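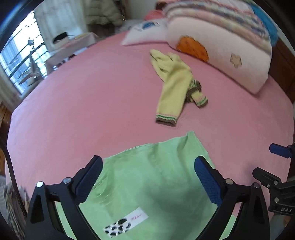
# Plendus folding study: FAQ

**What did you test?**
Whether a policy trained on clothes handled with hand-held grippers can fold garments in homes it has never seen.

**How much data did you use?**
We recorded 4,000 demonstrations and trained on 2,000. Another 1,015 were set aside for testing. The rest failed our tracking check.

**Does more data from the same home help?**
Very little. Adding new homes helped more. Gains leveled off after 6.

**What still goes wrong?**
Thick knits. Sleeves bunch up and the policy grabs two layers.

**Can I get the data?**
Yes, from the Grasto page.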